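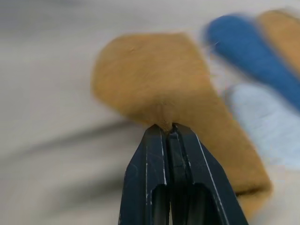 *Fig. 2 - Gripper tips on tan felt cloth*

## 2. Putting a rental listing live in Loladgate

Do section 1 first (account, office logo, phone). Without a phone number on file the Publish button stays gray.

1. Log in. Left menu, **Listings**, then **New**. Pick *Rental*. Not *Sale* - you can't switch it later, you have to delete and start over.
2. Type the street address. Wait for the dropdown and click the match. If you just type and hit Enter the map pin lands in the middle of town.
3. Unit number goes in its own box. Not after the street name.
4. Rent: numbers only. 930, not $930/mo. The site adds the rest.
5. Deposit and application fee, same deal. Leave the fee blank if there isn't one. A zero shows up as "$0 fee" in big letters.
6. Beds, baths, square feet. Half baths have a seperate box.
7. Description. Limit is 930 characters, spaces count. Anything past that gets chopped with no warning, so paste it in and scroll to the end.
8. Photos. Drag to reorder. First one is the cover and goes out in the email alert too.
9. Set the date available. Past dates show as "Available now."
10. **Preview**. Check it on a phone as well.
11. **Publish**. Takes up to 2 hours to show on the public page.

> **Note:** Brokstead and Dendulham are different service areas. Listing near the line? Pick the one the school bus uses. Both is not allowed, and the second copy gets pulled.

> **Caution:** Do not put the lockbox code in the description. Or in the photo captions. It goes under **Showing instructions**, agents only.

> **Caution:** Clicking **Archive** drops all saved tenant inquires for that listing. Export them first (gear icon, Export, CSV).

### If it won't publish

- *Error 218* - address already listed. Search Archived, restore that one and edit it.
- *Photo too large* - resize and try again, the upload doesn't shrink anything for you.
- Stuck at 100 percent - refresh once. Draft is saved. Don't click Publish again or you get two.
- Cover photo sideways - rotate on your computer, save, reupload. The rotate button in the editor only changes the preview.

Still stuck, send the listing ID and a screenshot to Uwe Ackermann at the front office. Need the ID, not the address.

Next: section 3, open house times and the sign-in sheet.

*Last changed August 25, 2020*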